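Two arms, one table, and far too many cables

I've been promising an update on the workshop build since December, so make a cup of tea and get comfy, because it's a long one.

When I last wrote, Eero Aaltonen and I had one arm bolted down and a lot of opinions. We now have both arms running over the same table, and they've stopped trying to occupy the same bit of air, which took 17 evenings and most of my patience. The project is called Clolimum, by the way. Eero picked the name and won't say where he got it.
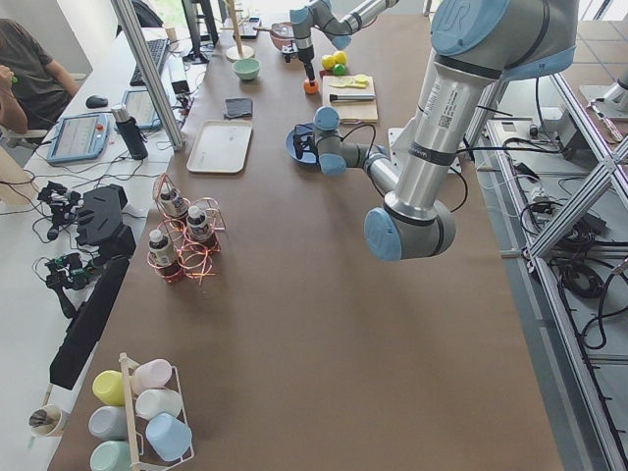 The biggest time sink was the handover between the two control programs. Each arm was perfectly happy on its own, but start them together and one would sit there waiting for a signal the other had already sent. I rewrote that bit five times! The version that stuck is the dullest one: a shared list of who's allowed over which part of the table, checked before every move. It's slow, but I can read it at eleven at night and still understand it.

Next came the wrist cameras. I'd set the exposure with the blinds down, like a fool, and then spent a whole afternoon wondering why everything went to pot when the sun came round. Plain tabletop is the worst thing to give them — a bit of glare or a few crumbs and my object finder gets very excited indeed. I've saved 663 stills to tune it on, and plenty of them are just table with specks on.

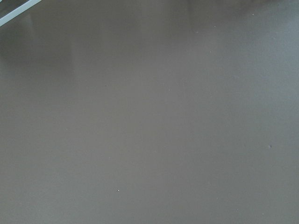
The ice problem

Eero wanted a scooping job. I wanted something easy, like picking up a lemon, but he'd already made his mind up, so scooping it was (we do have a lemon as well, I insisted).

Clear cubes are horrible for a camera. They shine, they show whatever's behind them, and a heap of them looks like one big sparkly lump. My finder kept deciding the whole pile was a single object. In the end I gave up on finding each cube and had it look for the scoop handle instead, then work out the bowl from the rim. Much happier. The grip still needs work, as a round metal handle can turn in the fingers if you don't close on it squarely.

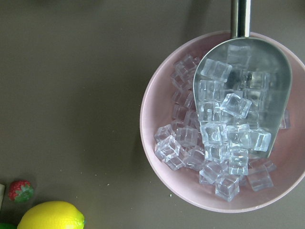 Scoop, cubes and pink bowl, with the fruit waiting its turn.

I've also added a check for bare table, so the program can say there's nothing worth grabbing and move along. I hand-sorted 621 stills for that one with the radio on, and I'm never doing it again. Specks now get thrown out by size, and blurry shapes right at the top edge get ignored too. 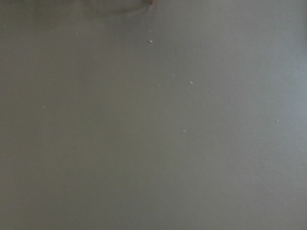 Still on the list

Tidy the cables. I know, I said that last time.

Get the second arm to slow down properly near the cups — Eero has his own method for this and I have mine, and we'll be testing both.

Write up the wrist camera settings for Moira's lot, who keep asking, and put the handover code somewhere people can download it. Give me a fortnight.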